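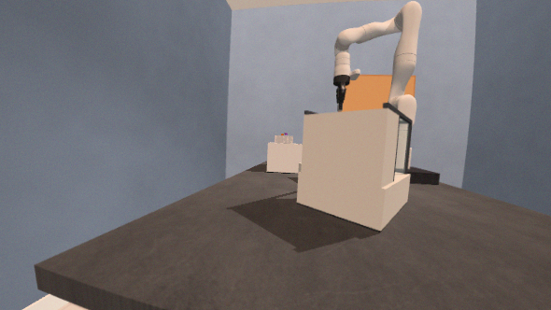 Paint for a long narrow room, a thread. I've just finished the back sitting room and people keep asking what I'd do again. The usual advice is white everywhere, and I don't agree with it. Three blues work well together if they're close. In the picture the far wall is a lighter blue and the side walls are blue-grey, with the right one darker than the left. Same idea as mine.

Mine are all from Stolto. The end wall is Turkico, which sounds like turquoise and isn't. It dries a flat, slightly chalky blue. The sides are the same colour mixed darker at the counter. They'll do this if you ask when it's quiet. They wouldn't do it on a Bank Holiday weekend.

Get testers. Paint them on lining paper, two coats, and move the paper about the room. I painted mine straight on the wall the first time and the squares showed through the finish for months when the sun was low.

Look at them at four in the afternoon in November if you can wait that long. A blue that is fine in summer can go very grey with the lamps on. I changed my mind about the end wall this way and I'm glad I did.

Preparation took longer than the painting. The old wall had been papered, painted over, then papered again. Steamer for the top layer, scraper for the rest. Wear long sleeves. The paste gets everywhere and it sets like glue on the skirting.

Filler: I used the Zidisetti one in the tub. It sands easily but it shrinks, so anything deep needs two goes. Leave it overnight between them, whatever the tub says.

For the woodwork I finished with 300 grit, then a damp cloth. Someone told me that was too fine and the undercoat wouldn't grip. It has gripped. The window sill gets the cat on it every day and there isn't a mark.

Skirting and door frame are Maillard, which is a brownish off-white. On the card it looked like weak tea. Next to blue it just looks like a warm white. Pure white against these blues was too sharp, I tried it behind the radiator first where it wouldn't matter.

The ceiling is the bit I got wrong. I bought the cheap contract stuff and it needed 3 coats and still looked patchy by the light fitting. Buy a better one. My neck would have thanked me.

Total came to £344, with brushes, rollers, dust sheets and the steamer hire. I already had the ladder. The woodwork paint was the dearest part of it, then the darker mix.

A few answers to replies.

"Doesn't the dark side make it feel smaller?" Not to me. The window is opposite that wall, so it gets the most light anyway. If your window is at the end of the room you might want both sides the same.

"Roller or brush?" Medium pile roller for the walls, a two-inch angled brush for the corners. Cut in one wall at a time and roll it while the edge is still wet. If you cut in the whole room first you get a picture frame round every wall.

"Where do you stop one blue and start the next?" Exactly in the corner. Old corners are never straight, so I ran a thin line of caulk down, smoothed it with a wet finger and let it dry before painting. Masking tape bled on me twice and I gave up on it.

"Matt or eggshell?" Matt on the walls. It hides the bumps and there are plenty of bumps. It marks if you scrub it, so keep some back in a jam jar with the name and the date written on the lid. I didn't do this in the last house and never did match the landing.

"Does it smell?" The wall paint hardly at all. The woodwork paint did, and I slept with the door shut and the window open for a couple of nights.

Next is the hall, which has the same problem only narrower, and a meter cupboard. I'm thinking of one colour for that, cupboard and all. I'll add to this thread when I've got the testers up.

Threads > House and garden > Decorating
Search posts Search Clear
Contact | © All posts remain the author's own | Back to top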